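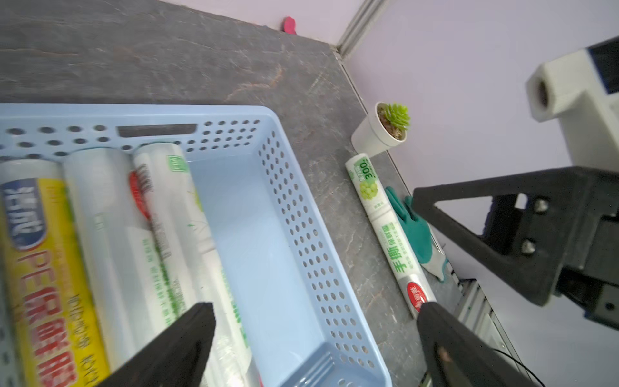

Fig. 1. Rolls of cling film in a plastic basket.

Packaging Materials, Unit 4: Thin films
Handout, 19 Jul 2022

Polyethylene (PE) is made from ethylene, a gas. Many small molecules are joined to one long chain. A chain can have 1,000 units or 3,000 units or many more, and the length changes how the material behaves. Long chains are tangled with each other, so the film can stretch before it breaks.

We speak about two types in this unit.

LDPE: the chains have many branches and cannot lie close together. The film is soft and clear.
HDPE: few branches, the chains are packed close. The film is stiffer, more cloudy, and it makes a noise when you fold it.

Why does film cling? Partly it is the very smooth surface. Two smooth layers touch almost everywhere and the weak forces between them add up. Some makers also put in a small amount of a sticky additive. Please do not write in the exam that cling is "only static electricity", I read this every year.

Water vapour passes slowly through PE, but oxygen passes quite easily. For this reason cut fruit under film does not dry fast, but it still becomes brown.

Reading before the next lecture: the Mulard notes, page 96, and exercise 11 on the same page. The Rokard data sheet is needed for the second part of the exercise. Bring a ruler.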